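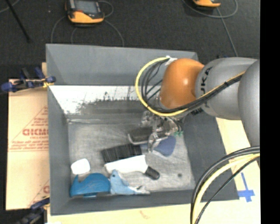

Student Project Reports, Vol. 12, p. 86

Bin Picking at the Returns Bench: Effects on Operator Tasks
Sarmīte Jõgi

3. Work at the bench

The Garkum warehouse in Corkamdale receives mixed returns in open gray bins. Before the change, two operators per shift emptied each bin by hand, read the label and put the item on a tray. A KUKA arm with a finger gripper now does the first of these steps. Contents vary widely. A toy animal may lie against the front wall next to something with a broad white blade and a short handle, and the gripper has to reach both without touching the sides.

I observed 200 picks in May and spoke with the operators after each shift. The arm completed nearly 86 percent without help. Most of the failed picks involved flat items or items resting against a wall. In those cases an operator stops the cell, moves the item toward the middle and restarts.

3.1 Changes in tasks

Lifting and bending went down. Waiting went up, and operators described it as the more tiring part of the shift. Label reading is still manual. One operator now also checks the clamps and cables at the start of the shift, a duty that does not appear in the Orkalby job description and carries no extra pay grade.

3.2 Training

Operators received 2 hours of instruction on the handheld controller. Those who had worked on the older Cisneros line asked for more time on restart procedures. The training plan should be revised before a second cell is installed.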